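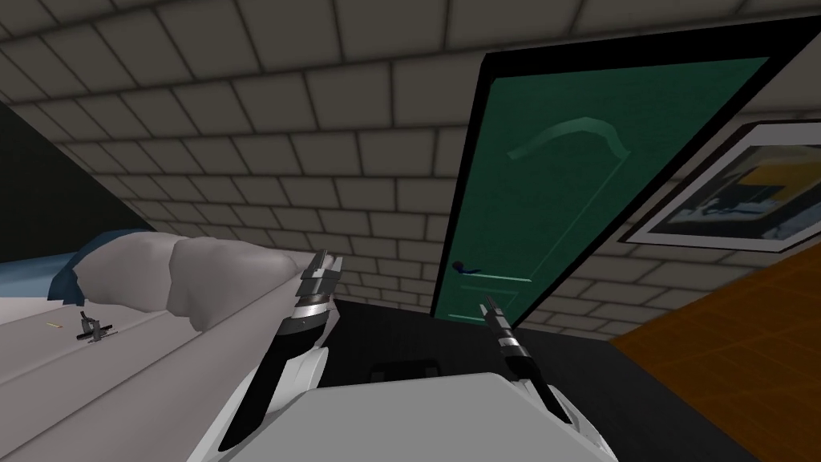
Clirano à deux bras – occasion révisée, avec licence du simulateur Hullen

Matériel / Manipulation mobile / Fiche mise à jour le 24 juin 2019

Disponibilité : sur demande, après lecture de l'avis de sécurité reproduit plus bas
Vendu par : Prumar, matériel de recherche et d'essai
État : révisé en atelier, pinces neuves, capots d'origine
Garantie : 6 mois, pièces et main-d'œuvre, hors chocs

Présentation

Le Clirano est une base mobile blanche à deux bras, chacun terminé par une pince à deux doigts. Le fabricant le présente comme un robot « prêt pour l'habitat ». Nous ne reprenons pas la formule. Il convient à des équipes qui étudient la saisie de petits objets dans un intérieur meublé et qui disposent d'une personne capable de lire un journal d'erreurs. Pour un usage sans surveillance, passez votre chemin, nous refusons ces commandes.

Le lot comprend une licence Hullen, le simulateur avec lequel la plupart des clients préparent leurs essais. La scène fournie est un salon : un canapé gris clair avec ses coussins, une porte vert foncé fermée, un mur de briques, de petits objets posés sur l'assise. La caméra de tête y est restituée avec son inclinaison, ce qui donne des images penchées auxquelles on s'habitue assez vite. Le rendu est correct. Le comportement des bras à l'arrêt l'est beaucoup moins, et c'est le sujet principal de cette fiche.

Avis de sécurité : reprise brutale après arrêt d'urgence

En avril, un client nous a signalé qu'un Clirano avait lancé son bras gauche vers l'avant au moment du réarmement. L'arrêt d'urgence avait été déclenché pendant une approche, le bras avait été repoussé à la main pour dégager la place, puis le bouton avait été tourné et relâché. Le bras est reparti d'un coup vers sa dernière consigne. Il a heurté le dossier d'une chaise. Personne n'était devant.

Le fabricant a d'abord répondu que la procédure de réarmement n'avait pas été suivie. Nous l'avons donc suivie, dans l'atelier, notice ouverte sur l'établi, avec la machine du client et ensuite avec celle que nous vendons ici. Sur 17 réarmements effectués dans les règles, quatre ont produit le même mouvement. La vitesse relevée à la pince dépassait chaque fois la limite de reprise annoncée, avec une pointe à plus de 200 mm/s.

Živko Georgiou, qui a conduit les essais, a retrouvé le défaut dans les journaux. La coupure de puissance est bien prise en compte par les variateurs, mais le planificateur garde la consigne en mémoire si l'ordre d'arrêt lui parvient pendant le calcul d'une trajectoire. Au réarmement, il constate un écart entre la position réelle et la position demandée, et il le rattrape. Quand le bras n'a pas bougé pendant l'arrêt, l'écart est minime et l'on ne remarque rien. Quand on l'a déplacé à la main, comme la notice invite d'ailleurs à le faire, on obtient le coup décrit ci-dessus.

Il s'agit donc d'un défaut de conception du logiciel, présent sur toutes les machines que nous avons eues entre les mains. Nous n'avons pas testé les autres.

Pourquoi la simulation ne le montre pas

La plupart des utilisateurs valident leurs séquences dans Hullen avant de passer à la machine, et la documentation commerciale insiste sur la « fidélité complète » du modèle. Pour la géométrie, nous n'avons pas grand-chose à redire. Les portées sont bonnes, les collisions avec le canapé ou la porte sont détectées de façon plausible, et les pinces se ferment là où on l'attend.

L'arrêt d'urgence, en revanche, y est simulé par une pause générale. Tout se fige : les bras, la base, les objets et l'horloge. À la reprise, les bras se trouvent exactement où le planificateur les croit, et l'écart est nul par construction. On peut appuyer sur le bouton virtuel tout un après-midi sans jamais voir le défaut. Nous avons demandé à l'éditeur si une coupure réaliste était prévue. Il nous a dit que la question était « à l'étude », réponse que nous transmettons telle quelle.

Un second point nous gêne. Dans la scène du salon, les bras sont souvent placés près du canapé au-dessus d'une zone dégagée, et les séquences d'exemple y prennent des objets à plat sur l'assise. Aucune ne prévoit qu'une personne s'approche pendant un arrêt. Or c'est précisément le moment où l'on s'approche : l'objet est mal saisi, on coupe, on vient voir, on pousse le bras. Un essai réussi dans Hullen ne dit rien de cette situation. Ne le présentez pas à votre responsable sécurité comme une preuve du contraire.

Ce que propose le fabricant

Un correctif logiciel a été publié. Il efface la consigne à la réception de l'arrêt. Nous l'avons installé et le mouvement ne s'est plus reproduit lors de nos essais en atelier. Nous en prenons acte – avec la réserve que les notes de version parlent d'une « amélioration du confort de reprise » et ne mentionnent nulle part un risque pour les personnes. Un client qui parcourt ces notes n'a aucune raison de se presser.

Le correctif suppose en outre que l'ordre d'arrêt atteigne le planificateur. Si la liaison entre la base et le calculateur est interrompue au même instant, l'effacement n'a pas lieu. Nous avons débranché le câble pour vérifier et le bras est reparti. Le cas est moins fréquent, nous en convenons volontiers. Il est aussi celui où l'on a le plus de chances d'avoir appuyé sur le bouton.

Ce que nous montons

Chaque Clirano vendu par nos soins reçoit un relais de réarmement Grgić, câblé entre le bouton d'arrêt et l'alimentation des bras. Il interdit le retour de la puissance tant que le calculateur n'a pas confirmé une consigne vide. Sans confirmation, les bras restent hors puissance et il faut redémarrer le calculateur. C'est lent, et plusieurs clients s'en sont plaints. Le relais n'est pas en option et nous ne le retirons pas.

Le montage a été conçu par Ognjen Todorova. Le schéma est remis avec la machine, y compris les bornes laissées libres. Si vous souhaitez le faire contrôler par un organisme extérieur, faites-le. Nous répondrons aux questions par écrit.

Limites connues de ce montage :

Le relais ne protège pas contre un mouvement commandé normalement. Il n'agit qu'au réarmement.
Il ne concerne pas la base roulante, dont le frein dépend d'un circuit distinct.
Les pinces restent fermées après coupure. Un objet tenu le reste, un doigt aussi.
Il ne change rien au comportement du simulateur.

Consignes d'utilisation

Après un arrêt d'urgence, ne déplacez pas un bras à la main, même si la notice du fabricant l'autorise à la page consacrée au dégagement. Éloignez d'abord la base à l'aide de la poignée. S'il faut malgré tout pousser un bras, redémarrez le calculateur avant de réarmer.

Tenez-vous derrière la base pendant le réarmement. Une seule personne garde la main sur le bouton, et elle voit les deux pinces.

Conservez les journaux de toute reprise anormale, même sans contact. Le fichier est écrasé au quatrième démarrage suivant : copiez-le tout de suite.

Dans Hullen, remplacez la pause par une coupure suivie d'un déplacement forcé des articulations. Nous fournissons un petit script pour cela. Il est rudimentaire et plante parfois à la fermeture de la scène, mais il fait apparaître le mouvement de reprise avec l'ancien logiciel, et c'est tout ce qu'on lui demande.

Contenu du lot

Base mobile avec ses deux bras montés
Deux pinces à deux doigts, neuves
Calculateur embarqué, correctif installé
Boîtier d'arrêt d'urgence filaire
Relais de réarmement Grgić, monté et plombé
Chargeur et câble de service
Licence Hullen pour un poste, scène du salon comprise
Script de coupure et notice de montage en français

La télécommande sans fil du fabricant n'est pas livrée. Sa touche d'arrêt passe par la même liaison que les consignes, et nous préférons ne pas avoir à expliquer la différence par téléphone.

Clients déjà équipés

Si vous avez acheté un Clirano chez nous avant la parution de cet avis, le relais est monté gratuitement, transport à notre charge. Cessez d'utiliser les bras en présence d'une personne jusqu'au passage en atelier. L'usage de la simulation seule ne pose évidemment pas de difficulté.

Si votre machine vient d'un autre revendeur, nous vendons le relais séparément, avec pose en atelier uniquement. Demandez d'abord au fabricant ce qu'il compte prendre en charge. Les réponses que nos clients ont reçues varient d'un interlocuteur à l'autre, alors exigez la vôtre par écrit.

Prix et délais

Prix sur devis. Comptez quatre semaines entre la commande et l'enlèvement, dont une pour les essais de réarmement sur votre machine. Le relevé de ces essais est joint à la facture, avec les valeurs mesurées et le nom de la personne qui les a faites. Toute commande suppose le renvoi de l'avis de sécurité signé par la personne qui utilisera le robot. La signature du service achats ne suffit pas.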